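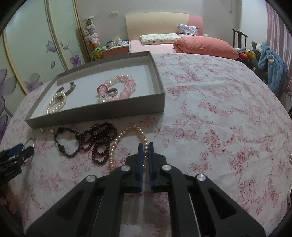 Stopping a gripper snapping your necklaces

Bead sorting tips, part two. Written in a rush, sorry.

Lost a good string in March. Gripper closed on the strand, arm lifted, other end was hooked under a bangle. Ping. 96 beads all over the bedroom, still finding them in the carpet. My fault, I'd left the grip force at the Darix default.

What I do now:

Turn the force down first. Default on mine is 623, I run pearls at 201. Anything heavier, 472 and no more.

Untangle by hand before you start. One strand looped next to another looks fine untill the fingers shut, then you've got both.

Long necklaces: pick up near the clasp, lift slowly, stop if anything else moves. Don't let it tug.

Wipe the finger pads. Hand cream gets on them, pearls slide, and then everyone cranks the force up. Wrong fix.

Rings and bracelets in a box lid, long strands outside it. White lid is good, you can see stray beads.

Plain sheet if you have one. Roses are lovely but a pearl vanishes in them.

Loose beads get picked up before the next go. They jam in the linkage. Marama Bolger had one stuck in hers and the fingers wouldn't open, had to cut power and ease it out with a cocktail stick. Power OFF, not paused.

Keep your own fingers out of teh way while it's closing. Sleeves too.

If a strand does get caught, hit stop, open the fingers by hand, don't press home. Home is what broke mine.

Restringing next time, need to buy thread.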